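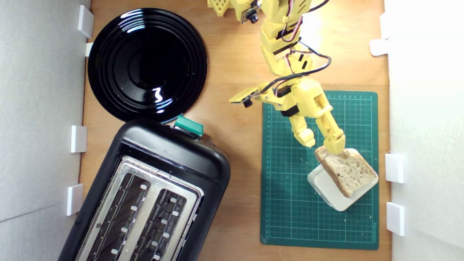

Toast cell, yellow arm: gripper and wiring check, December

Started 9:40. Imelda Galang had the arm on the bench until last night for the shoulder servo, so everything below assumes the new servo and the old everything else.

Zero positions first. Torque off, arm propped by hand in the rest pose, offsets read and written to the config. The shoulder came out 80 ticks away from the old value. The other joints matched what was in the file, so I left them alone. Old file kept as abella_old in the same folder in case we want to compare.

Named the new config Abella, after the print batch the replacement horn came from. Please don't rename it, the launch script looks for that string.

Gripper

The two fingers don't match in length or shape, and the close position in the config has to be set for this pair. If you swap in a matching set from the drawer, redo the close value before you run anything. I closed down on a bread slice in small steps and watched the load reading. At 432 it holds without going through the crumb. Above that it starts to dent the slice and the servo gets warm after a while. Limit is set to 432 for now.

The long slotted jaw had play at its screw. Took it out, cleaned the thread, put it back with a drop of the blue stuff. The screw is a bit shorter than I would like. Cherry Mae Dimaculangan says there is a bag of longer ones in the Grulley box, I couldn't find it.

Crumbs. They get into the slots on the jaw and onto the mat. Brush the jaw with the arm powered down, mouth of the gripper open, soft brush only. Do not blow compressed air at the wrist. Last time that was done it pushed crumbs into the servo case and we lost an afternoon.

Cables

There is a lot of slack in the black cable where it loops out to the side of the arm. I tried tying it in tighter and the wrist lost reach at the far side, so I undid it. Leave the loop wide. What matters is that it doesn't go under the forearm when the arm folds back. Ran the fold 3 times slowly with a hand on the stop button and it stayed clear.

Red, white and black wires along the arm: wiggled every connector with power on and the bus monitor open. Elbow connector dropped out once. Reseated it, wiggled again for a good while, no more dropouts. I don't trust it. Would like to recrimp it the next time the arm is off the table.

Cameras

Wrist camera sits on the side mount and looks down. The mount had turned a little, enough that the finger tips were off center in the view. Straightened it against the printed edge and tightened. The upper one on its yellow plate I only wiped. Exposure on both is now fixed. With auto on, the black plate and the steel top of the toaster were pulling the picture dark whenever the arm moved over that side, and the bright right wall made it worse. Fixed value is in the Abella config too.

Table

Put the foam walls back and pushed all the clips down. If one wall leans, the background shifts and Prestance throws the alignment warning at startup. Green mat squared up to the right wall, white dish toward the lower right of the mat, plate above the toaster on the left. Toaster stays at its angle. The arm poses for the slots were taught that way and I am not redoing them this month.

Toaster is unplugged at the wall during all of this work. Check it yourself, don't take my word.

Run

Ran the pick from the dish at low speed after lunch. First tries the right finger came down on the top edge of the slice and tipped it up. Moved the approach a little toward the top of the mat and it got better, though a slice that overhangs the dish still gets tipped now and then. Could be the dish, it is small for this bread. Skinduvstead has a wider one in their catalog, asked Imelda to add it to the next order.

Servo counter on the shoulder reset to zero. Look at the horn again at 2000 cycles.

Still open:
Recrimp elbow connector
Longer screw for the right jaw
Wider dish
Write the close value on a label and stick it on the controller lid

Powered down 4:15, arm in rest pose, gripper open.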